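위리츠 상담공간 중간 보고
지원 기관 담당자께

이번 보고는 9월까지의 진행 내용입니다. 우리 단체 짐몬트는 주거와 일자리에서 차별을 겪은 이주민 성소수자를 위해 상담공간 '위리츠(Weritz)'를 운영하고 있습니다. 지원금은 상담, 통역, 그리고 공간 이용 규정을 다시 쓰는 일에 사용하였습니다.

1. 이용 규정 개정

지난 보고에서 말씀드린 것처럼, 예전 규정에는 "운영진이 적절하다고 판단하는 사람"만 입장할 수 있다는 문장이 있었습니다. 이 문장 때문에 트랜스젠더 이용자 2명이 입구에서 신분증을 보여 달라는 요구를 받았습니다. 우리는 두 분에게 서면으로 사과하였고, 문장을 삭제하였습니다. 새 규정에서는 신분증을 요구하지 않고, 이름은 본인이 말한 대로 적습니다.

초안은 한국어, 영어, 헝가리어로 만들어 이용자들에게 보냈습니다.

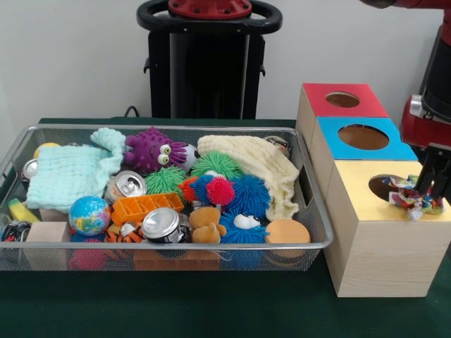
서볼치 바라니(Szabolcs Bárány): 초안을 읽었습니다. 신분증 항목은 좋습니다. 그런데 불만을 접수하는 사람이 여전히 운영진입니다. 운영진에 대한 불만은 어디에 말해야 합니까? 그 부분이 없으면 저는 찬성하기 어렵습니다.

이 의견을 받아들여 불만 접수를 외부 단체 구티아에 맡기기로 하였습니다. 구티아는 접수한 내용을 본인 동의 없이 우리에게 전달하지 않습니다. 계약서에는 답변 기한도 넣었는데, 접수 후 5일입니다. 기한이 짧다는 걱정이 구티아 쪽에서 있었지만 우선 이대로 시작합니다.

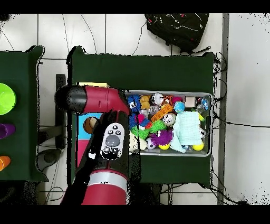 2. 상담과 통역

상담은 일요일 오후에도 열었습니다. 평일에 일을 쉴 수 없는 분들의 요청이었습니다. 임대 계약 거절에 대한 상담이 가장 많았고, 그다음은 직장에서 이름을 잘못 부르는 문제였습니다.

통역은 계획보다 늦어졌습니다. 처음 계약한 통역 업체 탕은 성소수자 관련 용어를 병명처럼 번역한 일이 있었고, 수정을 요청하였으나 다음 문서에서도 같은 표현이 나왔습니다. 그래서 계약을 끝내고 용어집을 직접 만들었습니다. 용어집에는 단어 300개가 들어 있으며, 법률 용어 부분은 아직 검토 중입니다.
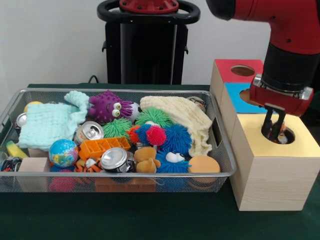
검토가 끝나면 다른 단체도 무료로 쓸 수 있게 공개하려고 합니다. 다만 헝가리어 항목은 사용자마다 의견이 달라서, 한 단어에 두 가지 번역을 함께 적은 곳이 있습니다. 이것을 하나로 정하지 않는 것이 우리의 현재 입장입니다.

3. 예산

통역비에서 남은 1050유로를 구티아의 접수 업무 비용으로 옮기고 싶습니다. 항목 변경에는 귀 기관의 승인이 필요한 것으로 알고 있습니다. 승인 전에는 이 금액을 쓰지 않겠습니다. 안내문 인쇄비는 계획대로 집행하였습니다.

4. 남은 문제와 다음 일정

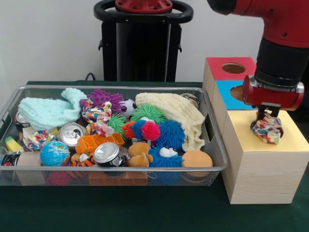 글: 짐몬트 사업 담당
위리츠 이용자 모임 검토

새 규정을 입구에 붙였지만, 예전에 거절당한 분들이 다시 오실지는 아직 모릅니다. 사과문을 받은 분 가운데 한 분은 답을 주지 않으셨고, 우리는 다시 연락하지 않기로 하였습니다. 운영진 교육은 한 차례 하였는데, 강의만 듣는 방식이어서 질문할 시간이 부족하였습니다. 다음 교육은 실제 접수 사례를 가지고 토론하는 방식으로 바꾸겠습니다.

다음 보고에는 구티아의 접수 현황과 용어집 최종본을 첨부하겠습니다. 예산 항목 변경에 대한 답변을 부탁드립니다.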